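A wet afternoon with the paper boats

4 min read

I very nearly didn't go in. It was raining sideways, I'd already had my lunch, and the gallery in Wadcombe is up that dreadful hill behind the station. But my sister had sent me two messages about the Rami Sayegh show, and the second was all in capitals, so up I went with my umbrella inside out.

The first room did nothing for me, I'm afraid. Big grey canvases, very serious, with titles like Prirkholm II and Prirkholm IV, and a couple beside me murmuring about texture. I did try! I stood well back, then I stood close, and then I found I was thinking about whether I'd left the immersion on.

The second room is where the boats are. There are 500 of them, according to the sheet by the door, all folded from old letters and bills and pages of school exercise books, and they hang on threads at every height from your ankles to well over your head. You walk between them down a narrow path, and because they're so light they turn as you pass - a sort of slow shuffle that follows you down the room.
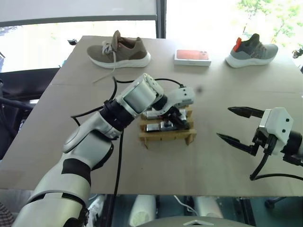 I went round three times. On the second go I started reading the boats, which I suspect is what you're meant to do, though there's no sign telling you so. One had half a shopping list on its side (candles, suet, something for Dad). Another was a child's sums, mostly wrong, with a teacher's tick on the only right one. I had to stop for a minute at that, for no reason I could explain to the young man on the bench.

He was called Dario Santoro and he was drawing the shadows on the wall, leaving the boats out altogether. We had a lovely chat about folding. He can do a crane and I can do a hat, so between us we're not much use to anyone. He told me the Barta collection wanted to buy the whole lot but keep only 200 on display, and we both thought that a great shame, as it's the crowd of them that gets you.

I missed the 4 o'clock bus and didn't mind a bit. The show stays up until the middle of November and it's free on weekdays. Go straight through the first room, and wear something warm, as they don't seem to heat the place.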